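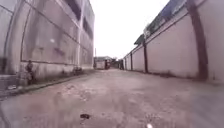

Can a machine sweep a yard on its own yet? On smooth floor, close to it. On broken ground it still needs a person with a broom coming after.

Wednesday, July

Second outdoor trial of the Clilter sweeper. Route was the lane between the concrete building and the boundary wall, out and back. Packed dirt and patchy concrete, loose gravel, ledge down one side.

Start 7:45. Brush height 11 mm, same as the indoor runs at Bedley. Too low for this. Raised it two notches after the first stall and wrote the new setting on the lid.

Stalls: 7, all on the edges of the concrete patches. It backs off, tries the same line again, gives up. Kristiansen planner has no idea what a 2 cm lip is.

Wall following OK on the pillar side. Bad on the ledge side, keeps a wide gap and leaves the strip where most of the dirt collects. Did not attempt the top of the ledge, no way up.

Bin at end: 774 g, mostly gravel and dust. It can't tell gravel that belongs to the lane from litter, so it takes both. Need to decide if we care.

By hand the same stretch took 11 min with a stiff broom, ledge included. Machine took 45.

To do: softer side brush, log wheel current at each stall, ask Hastthorpe if the bigger wheels fit this chassis. Battery at 31%, on charge.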